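Informe de cierre, puesto 4

El fallo se registró en el ciclo 251 y se repitió, sin variación medible, en los 17 siguientes. La pinza descendía sobre la tarjeta, el controlador declaraba cierre correcto y el brazo se retiraba. La tarjeta seguía en el mármol. En el registro de Waltgate constaba como entregada.

Revisé primero la calibración. El modelo de contacto procedía de Zirkport y nadie lo había modificado desde julio. El umbral de fuerza era el nominal. Ordené repetir la aproximación a un décimo de velocidad, con parada antes del cierre.

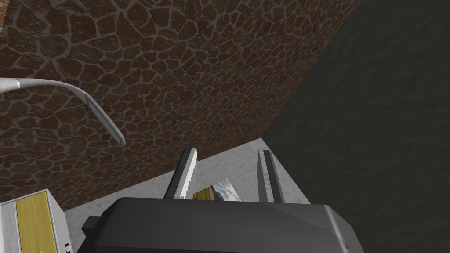
El simulador aceptó la orden y devolvió el código 624, que no figura en el manual. Consulté a Lacerda, la firma que mantiene el módulo de agarre. Respondieron que el código correspondía a una negativa del operador. Les indiqué que el puesto no tenía operador. Me pidieron que lo comprobara.

Lo comprobé. La sesión estaba abierta con un usuario llamado Prirulico, sin fecha de alta y con permisos superiores a los míos. Su única actividad consistía en anular el cierre de los dedos una fracción de segundo antes del contacto.

Revoqué el acceso y relancé la prueba. La pinza bajó, se detuvo y no cerró. En el campo de observaciones, que solo yo podía editar, había una línea nueva: «Déjela donde está».

Clasifiqué la incidencia como error de configuración y retiré la tarjeta de la lista de objetos.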